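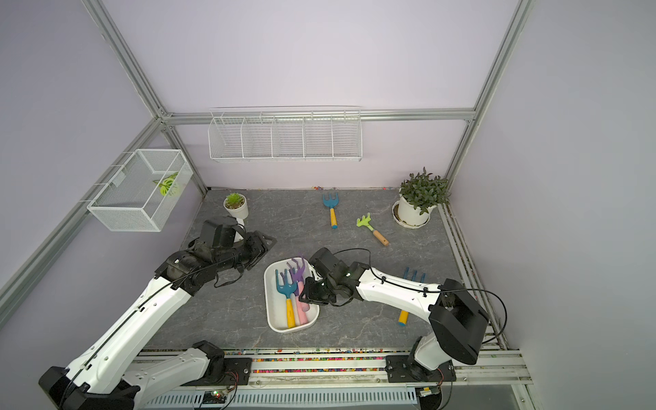

Scale Interiors Board > Electrical and Lighting > Tape run vs. round wire in a 1:12 kitchen, voltage drop question

wataso_mini
Joined: November
Posts: 14

I'm wiring a three-room 1:12 house, kitchen on the left, and the last two fixtures on the run are visibly dimmer than the first. Supply is a 12 V DC wall adapter rated 1 A. Distribution is copper foil tape, two parallel conductors, brad connections at the corners. There are 11 fixtures total, all grain-of-wheat bulbs at 12 V. The tape enters at the back of the kitchen, goes up the stair wall, and ends in the attic bedroom.

Readings with everything on:
At the adapter terminals: 11.9 V
Kitchen ceiling: 11.6 V
Stair landing: 11.1 V
Attic: 9.4 V

Kitchen wallpaper is already up. I would prefer not to remove it. Is this tape resistance or joints?

nerine
Posts: 2295

Joints. Clean copper tape at that length should not cost you anything close to 2.5 V at under an amp. The 1.7 V step between the landing and the attic tells you where to look. How many corners between those two points, and are they folded or butted?

wataso_mini

Two corners. One is folded. The other is butted and bridged with a short piece laid over the top, then bradded, one brad per conductor.

nerine
Posts: 2295

The overlapped one. The adhesive on the back of the bridging piece is an insulator, so all of the current goes through whatever contact the brad makes. One brad per conductor is not enough. Solder it, or at minimum put two brads in each side and re-measure.

L. Louro
Posts: 100

I disagree that soldering is the first thing to try. He has wallpaper over part of this. A 25 W iron on tape over painted MDF will lift the adhesive if you dwell more than a couple of seconds, and then you have a bubble under the paper. I would abandon the tape past the landing and run 28 AWG stranded up the outside back wall to the attic. It takes a quarter inch groove and a strip of trim.

nerine
Posts: 2295

28 AWG is fine for the current. The groove is the part I object to. If the back wall is 1/4 inch ply, a 1/4 inch groove is a slot.

L. Louro

Quarter inch wide. 1/16 deep.

nerine

Then no objection to the groove. I still think one bad joint does not justify a second system in the same house. When something fails later, you have to remember which rooms are on which.

Elibariki Mwaipopo
Posts: 14

Two points nobody has raised yet.

First, an unregulated adapter would read well above 12 V with a light load. Yours reads 11.9 at what I assume is most of an amp. Disconnect all but one fixture and read the terminals again. If it jumps to 14 or so, it is unregulated and the numbers above will change as you add or remove bulbs.

Second, what is the draw per bulb? Grain-of-wheat bulbs are sold at anything from 30 to 80 mA. Eleven at 80 is 880 mA, close enough to the rating that I would not add any more.

wataso_mini

One fixture connected: 12.0 V at the terminals. Regulated, then. The bulb packet says 60 mA, so 660 mA total.

Elibariki Mwaipopo

Good. The adapter is not the problem. I agree with nerine about the joint. To confirm it before opening anything, put one meter probe on the tape on each side of the butted corner, same conductor, with the lights on. A sound joint reads a few hundredths of a volt.

dano_1to12

Or change to LEDs and stop caring about the drop. Warm white chips with a resistor run at 10 mA or less. I converted my whole bakery that way.

L. Louro

At 10 mA the drop gets smaller but the joint is still bad, and a bad joint gets worse with humidity. It will flicker. Also, the LED color in a kitchen with cream walls is a matter of taste. I have tried three kinds sold as warm white and no two matched.

dano_1to12

Mine match. Buy them all from one batch.

wataso_mini

Measured across the butted corner. Upper conductor 0.04 V, lower conductor 1.31 V. So it is the lower one. I have not checked the folded corner yet. I can reach the butted corner from the closet side without disturbing the paper. I intend to add two brads, measure, and solder only if that does not work. Below is the order I plan to follow. Please correct it if anything is wrong.

1. Unplug the adapter and remove the attic fixtures.

2. Lift the closet baseboard and scrape the lacquer off the lower conductor on both sides of the corner.

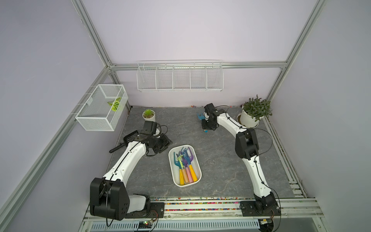
3. Pre-drill with a pin vise, two holes on each side of the joint, 1/8 inch apart.

4. Press in the brads, plug in, and read across the joint with the attic fixtures back on.

5. If it is over 0.1 V, tin both sides and solder a bridge of bare wire, two seconds maximum per touch.

nerine
Posts: 2295

Swap the scraping for a fiberglass pen. A blade will cut the tape. Otherwise correct. Check the folded corner while the meter is out. That leaves nearly 0.4 V not accounted for between the landing and the attic.

lukumay

For step 5, a flattened strand of bus wire sits lower than a round one and the baseboard will go back flush. I used a strip of brass shim on mine and had to relieve the back of the baseboard with a file.

L. Louro

If the brads hold for a month I will withdraw the stranded wire suggestion. I would still leave the groove option open before the back wall is painted.

wataso_mini

Four brads in. 0.05 V across the joint. Attic now reads 10.7 V. Folded corner is 0.29 V on the upper conductor, so that one is next. Back wall stays unpainted for now.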